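Adeyemi Harbour Guard, 7-inch figure, Pokness series two

Condition: loose, complete
Price: £14
Postage: second class signed for, or collect

I've been putting off listing this one, as I've had him on the shelf over my desk for years and I'm fond of the daft lump. But I've ended up with two, the shelf is full, and one of them has to go. He's from the second series of Pokness figures by Pandden, which is the series where they dropped the cloth capes and started giving everybody a hard plastic coat. Some collectors hate the coats. I like them! They don't fray, they don't smell of loft, and you can wipe them down with a damp cloth.

If you never saw the cartoon, Adeyemi is the fellow who runs the harbour gate and lets the smugglers through in episode one, then spends the rest of the run trying to make up for it. Pandden did him three times. Harbour Guard is the plain one, Storm Watch has the yellow hat, and Night Adeyemi is the same mould in dark blue with a lantern that never stays in his hand. You want Harbour Guard for the face, if you ask me. The paint on the eyebrows is so much sharper than on the later two.

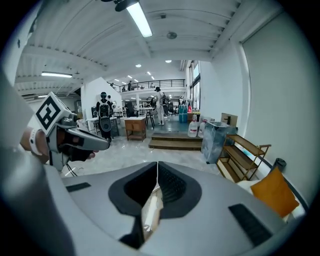 Hand-held grippers, one with a square marker on top.

Joints are good. Neck, shoulders, hips and knees all hold a pose, though the left knee is a touch looser than the right (he'll stand without a base, just don't slam the door). The coat comes off over the arms if you're patient. Please warm it in your hands first, I've seen too many split down the back seam. There's a small rub on the toe of one boot and a bit of shine on the nose, and I can't find anything else wrong with him.

He comes with the boathook, the key ring and the little ledger that slots under his arm. The ledger is the bit that always goes missing. I paid more for a spare ledger once than I'm asking for this whole figure, so do look after it. No card back, sorry, and no sticker sheet.

Display stand not included, but the Millura clear discs fit his feet nicely and I've got a bag of those listed separately. Happy to post the two together and only charge you the once.

Kuldeep Saxena, who bought my Storm Watch, asked if the boathooks swap between versions. They do, although the Storm Watch grip is tighter and you may need to twist it in.

Stock number 131. Message me through the contact page if you'd like him held until payday.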